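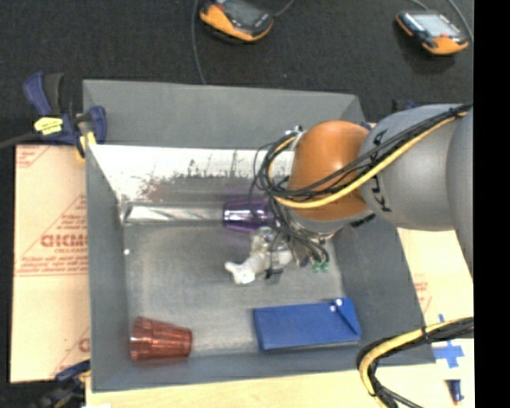 KUKA arm over the gray bin

Forum > Digestive Health > Reflux and Heartburn

Thread: Coming off acid reducers, how slow did you go?
Views: 2910

mirjam_l
I've been on a daily acid reducer for four years. My doctor agreed in March that I could try to stop, and she gave me a plan: half dose for two weeks, then every other day for two weeks, then nothing. I'm on day six of every other day and the off days are bad. Burning from lunch until I go to sleep. Did anyone else get this and did it pass? I eat dinner at 6 and nothing after that.

Posts: 10

saltedach
Yes, same thing for me. The off days were worse than anything I had before I started the pills. It let up in the third week after I stopped completely. I used chewable antacids when I needed them and slept with the head of the bed up on two blocks. Pillows did nothing for me, I just slid down.

Posts: 1447

R. Rainer
I'd call the doctor before toughing it out. Two weeks per step was too fast for me. Mine stretched it to a month per step and I barely noticed the last one. Every other day was also the part that didn't work, so we did a smaller dose each day.

Posts: 3789

fuchs
Disagree with going slower. I dragged mine out for five months and was uncomfortable for all five. The second time I stopped in three weeks, had ten rotten days, and then it was over. Cut coffee and it will go quicker.

R. Rainer
Glad it worked, but you're telling someone you don't know to speed up. She was put on these for a reason and we don't know what it is. If there was ever any damage seen on a scope, stopping may be the wrong idea altogether.

fuchs
I told her what I did. She has a doctor and a plan already.

mirjam_l
No damage that I know of. I had a scope before I started and they said mild irritation. I already dropped coffee. I do drink black tea in the morning, two cups. Is that a problem?

Annelies S.
Tea never bothered me but tomato sauce did, and so did peppermint tea, which I was drinking to calm my stomach. Took me a year to work that out. Write down what you eat for a week, with times. My list was boring but my doctor liked having it.

ulla_lehtinen
I'm one of the people who had to go back on. I tried twice. Second time I had trouble swallowing bread and they told me to restart that same day. So please don't treat it as failing if you end up back on a low dose. If food sticks or you see black stools, get seen right away and don't wait for a reply on here.

saltedach
Seconding Ulla on the swallowing.

Sillgate
Has anyone tried licorice tablets for this? The store near me has them on the counter next to the antacids.

G. Thaler
Ask the pharmacist first. The regular kind can raise blood pressure, and I take pills for that, so mine said no. There's a kind with that part taken out but I haven't tried it.

mirjam_l
Update. I called the office and the nurse got back to me at 4:30. They want me on the half dose every day for another month, no skipping, and then I see the doctor. Antacids are fine in between but not within two hours of my thyroid pill, and I had been taking them together at breakfast. Going to try the blocks too. Saltedach, how high were yours?

saltedach
Six inches. Check that the bed doesn't roll first, ours has wheels on one end.

fuchs
Good luck with it. I still say the coffee matters most.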